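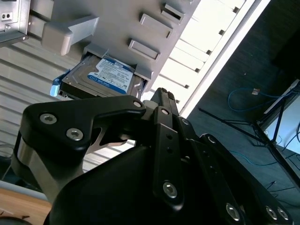 Clutolham drive bay notes and file set
README, last touched Oct 21, 2024
Maintained by Arvid Wallin

What this is

Notes, part lists and test logs for swapping 3.5-inch hard drives in and out of the Clutolham bench chassis. Started as a text file on my desktop, got too long, now it lives here. If you only want to change a drive, read "Swapping a drive" and skip the rest.

What's in the folder

bays.csv - one line per bay, what is in it, when it went in
swaps.csv - every insert and removal, 700 rows as of this version
labels/ - scans of drive labels, front only
parts.txt - sleds, screws, brackets, where they came from
old/ - September stuff, before the column names changed. Don't merge it with the new files, the bay numbers are different

Columns in swaps.csv

swap_id: number, never reused
bay: 1 to 6
drive: short name from labels/, not the serial
action: in or out
seated: full, part, or no
tries: how many goes it took
note: free text, often blank

"part" means the drive is in the slot but not home. It covers everything from barely started to one last push away. I wanted to split it in two and didn't get to it. Use the note column if you need to know which.

Blank in "seated" is not the same as "no". Blank means whoever did it forgot to write it down. Mostly me.

Drives

Mostly WD Blue, plus a few unlabeled ones out of the Amundsen machines. All 3.5-inch. The unlabeled ones are marked "am-" in the drive column. No data on any of them that anyone needs, they were wiped before they got here. Please don't put a drive with real files on it in the bench chassis.

Swapping a drive

Power off. The chassis is not hot swap, whatever the sticker on the old one said.
Check the sled tab is on straight before you start.
Label side up.
Line the drive up with the slot and start it square. If it goes in at an angle it will catch on the housing and feel like it's seated when it isn't.
Push on the end, not on the label.
Stop if it binds. Back it out and start over, don't lean on it.
Write it down before you do the next one.

Going out is the same thing backwards. Hold the drive by its sides once it's clear of the slot, the sled tab is not a handle and they snap.

Sleds and tabs

Current sleds are from Curnico. Fit is good. The older Warkico ones also fit but they're looser and the drive can sit crooked, so log which one you used in the note ("cur" or "wk"). Don't mix the screws, the Warkico screws are longer and will scrape the bay wall. We have 7 spare Curnico sleds in the drawer under the bench.

Known problems

Bay 4 is tight. Has been since we got the chassis. Rows for bay 4 have a lot more "part" in them than the others, thats the bay, not the drives.
Two rows have the same timestamp. Both real, the clock got reset.
Some label scans are blurry in the small print. Capacity is readable on those, regulatory text isn't. Not going to rescan.
"tries" was capped at 9 in the September files and isn't now.
am- drives: dates in bays.csv are the day I noticed them, not the day they went in.

What it's good for

Looking up what is in which bay. Seeing which bays and sleds give trouble. Checking a fit before ordering more sleds.

Not good for anything to do with drive health or speed. We don't read from the drives at all here, a drive can be dead and still log as "full".

To do

split "part"
add sled as a proper column insted of a note
measure bay 4 against bay 3 with calipers
throw out old/ once I'm sure

Use and changes

Free to use inside the shop. If you fix a row, put your initials in the note and leave the old value next to it. New bays go at the end of bays.csv, don't renumber. Questions to Arvid, there's also a paper copy of the swap steps taped inside the drawer.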